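Can a robot put things away yet?

6 Aug 2020

My aunt Consuelo asked me last week when she could buy a robot to clear the table. She is 90 and has been waiting since the first robot vacuums came out. I told her not soon, and she wanted to know why, so I have been trying to write down a better answer than the one I gave her on the phone.

Machines have been doing heavy, repeated work for decades. A car plant can weld the same seam all day. A dishwasher is a robot of a kind, if you are generous, and it does the worst part of the job. What we still do ourselves is the carrying: cups off the table, plates into the rack, the remote back where it lives. Each of those is a two-second job for a person, and no two are quite the same.

A lot of the current work on this is done in simulation. A program draws a room with an arm, some furniture and some objects, and the arm tries the same small chore over and over with the pieces moved a little each time. The chores are very plain. Take a block, set it on a plate.

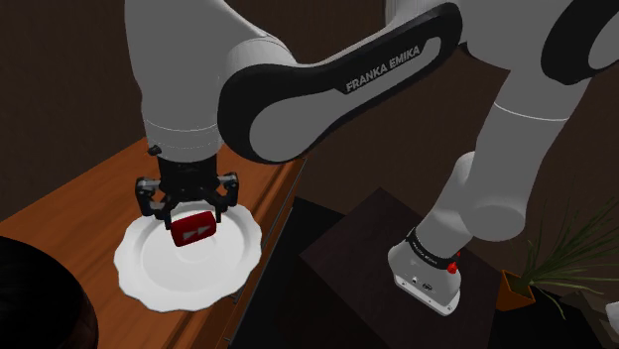
Lucía Marín, who I used to share an office with, spent most of February on a task like that. She ran 2,786 tries over a weekend without anyone having to pick anything up off the floor. That is the good part of simulation. The bad part is that the block always weighs what the file says it weighs, and the plate is never greasy. When her team moved the same program to a real arm, they got 102 tries in before they stopped to rethink the grip, and it was mostly small stuff. The light from the window changed in the afternoon. A plate slid.

I don't think any of this is a reason to laugh at the field. Placing an object without dropping it or cracking the dish is hard if you have two stiff fingers and no skin. My own kids took years to get there and they had me shouting from the next room.

On the shop floor things look better. Aurelio Cordero works at a packing plant near Barajas and says they now have 2 arms on the line, both moving boxes of one size. They work well. When the box size changes, a person comes over and sets them up again, and that takes over an hour. He likes them fine. He still has the same number of people on his shift.

A house is a box that changes size every day. So my answer to Consuelo is still not soon – the arm costs more than her car, it would need a stand in the kitchen, and she would have to leave the cups where it expects them. She says she can do that last part.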